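Mismatched plates get their own month in Drarkberg

July
By the Tejada Local desk
3 min read

Drarkberg has spent years telling its residents what to do with glass jars, garden clippings and old paint. On the subject of dinner plates it has stayed silent, and the result is sitting in kitchen cupboards all over town: one survivor from a wedding set, two from a yard sale, and something green that came with the apartment.

The Rernis reuse shop on Osar Street would like all of it. Through the end of July the shop is running a plate exchange, and the rules fit on a card taped beside the register. Bring in up to 25 plates, take home the same number. Chips are allowed on the underside. Cracks are not allowed anywhere. Matching sets are accepted, although the card asks that they be "split up in advance, to save us the trouble."

The idea came out of last winter's stock count, when the shop found it was holding 1295 plates and had sold almost none of them. Bowls sell. Mugs sell so fast that the shelf is usually bare by noon. Plates, according to the shop's newsletter, "are looked at, turned over, and put back in the wrong pile."

The trouble seems to be that shoppers want six of something. Rernis had sixes of very little, and the few full sets it did have were brown.

So the shop stopped sorting by pattern and began stacking by nerve. Each pile is put together from plates that have no business being near one another, with the widest at the bottom and anything glass on top. Customers can take a stack as it stands or pick through it, and the newsletter admits that most people pick.

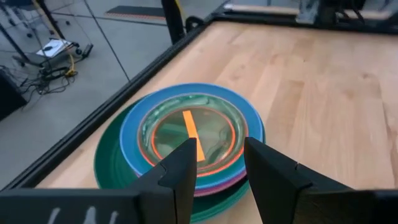
Dark teal, pinkish-purple, bright blue and a glass plate with an orange-red ring, stacked on a wooden tabletop.

The early numbers favor the piles. In the first 7 days of the exchange, 456 plates left the building, and a slightly smaller number came in. The shop calls this a triumph of storage. It has also got back the use of a back shelf that had been bending since spring, and which has now been promised to lampshades.

Opinion in the neighborhood is divided. A letter pinned to the community board at the Osar Street laundromat complains that a table laid with five different colors "looks like a potluck at which everyone left early." A reply in green ink, added underneath, says that sounds like a pretty good potluck.

Anyone bringing plates is asked to wash them first and wrap them in newspaper, which the shop will keep. Plates with metallic rims go on a separate shelf near the door, marked "No Microwave" in letters large enough to read from the sidewalk. Serving platters count as two plates. Saucers count as nothing, but can be left in the basket by the window.

The exchange runs from 10 a.m. to 4 p.m. on days when the shop is open. Gravy boats will be turned away at the counter. Rernis has enough gravy boats.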